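About > Who We Are

Gutier Pest Science has been in Tenville long enough to have heard every theory there is about getting rid of bugs. Coffee grounds. Dryer sheets. A plug-in gadget that hums at a pitch only roaches can hear. We have tested a lot of these over the years, and we keep a shelf in the back office for the ones that did nothing. It is a long shelf.

We started out as a two-person mosquito outfit, and the first thing we learned was that a good deal of what this trade sells is fog. You spray a yard, the customer sees a cloud, everybody feels better until July. So we began counting. Traps went out before a treatment and again afterward, and if the numbers didn't move we wanted to know why we were charging for it.

These days we look after 265 homes and 40 restaurants, plus the grain store out at Corkex. Most of our work is ants, pantry moths, German roaches and the mosquitoes that come up off the creek. We also do carpenter bees, though be warned that we will probably tell you to paint the wood and save your money.

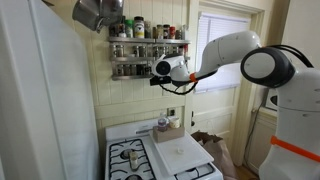

A robot arm at a wall-mounted spice rack.

Do we use chemicals? Yes, when they're called for. We get suspicious of any company that promises "all natural" and then won't show you the label. Plenty of natural things will make your dog sick. Ask us what's in the tank and we'll hand you the sheet, and if the technician can't explain it in plain words, send him home.

We don't do free inspections either. A free inspection has a funny way of finding something. Ours costs $53, it takes most of a morning, and now and then it ends with us telling you that you have three ants and a leaky faucet. Fix the faucet.

Our trap records go back to the first season, and there are more than 1359 entries in them. We don't claim they prove much beyond Tenville. Bugs here have their own habits, and a bait that works across the river may sit untouched on our side. The Nikzad Method, which got passed around at every trade show for a while, did well in the brochure and poorly in our traps. We dropped it after one summer. If someone has better numbers, we'd like to see them, along with how they were collected.

We sell no yearly contracts. If the roaches come back, call and we'll come look at what we missed.

Page last reviewed 06/04/2025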